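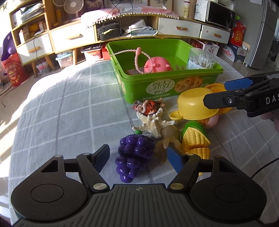
I run a small mail-order shop with six people, and until last spring our whole operation lived in my head and one very tired spreadsheet. Orders doubled, then doubled again, and I started waking up at 4 a.m. wondering if I'd paid the box supplier. So I signed up for Potach, the process and checklist app from Tisex, and we've been on it long enough now for me to have opinions!

First, the price. We pay $295 a month for up to 10 seats, which made me gulp. There's a cheaper plan, but it leaves out approvals, and approvals were the part I wanted (more on that in a second).

Setup took me three evenings. You write out each job as a list of steps, say who owns it, and Potach nags them when it's due. Writing the steps was a pain, mostly for finding out how many of them I'd been doing differently every time. Our returns process had two versions and the crew had been quietly picking whichever one they liked.

What I love: approvals! Any purchase over a limit I set pops up on my phone, I tap yes or no, and it's logged. Month-end used to eat a whole weekend and now it's a long morning with coffee. New hires also get a training list on day one, so I don't have to follow them around talking.

What I don't love: the reports are ugly and you can't change the columns. Search is slow. And the link to our accounting package dropped twice in March, without any warning, so we had a stack of invoices to key in by hand. Support was friendly but took a day and a half to answer.

Before this I tried Trudik, which is prettier and cheaper, but it's really a to-do list with nice colors. I also sat through a demo of Hirano and it's way too much for a shop our size (they wanted me to book a consultant just to get started).

Would I buy it again? Yep, at our size. If there are only two of you, stick with the spreadsheet for another year. Four stars from me, and I'd go higher if they fixed the search.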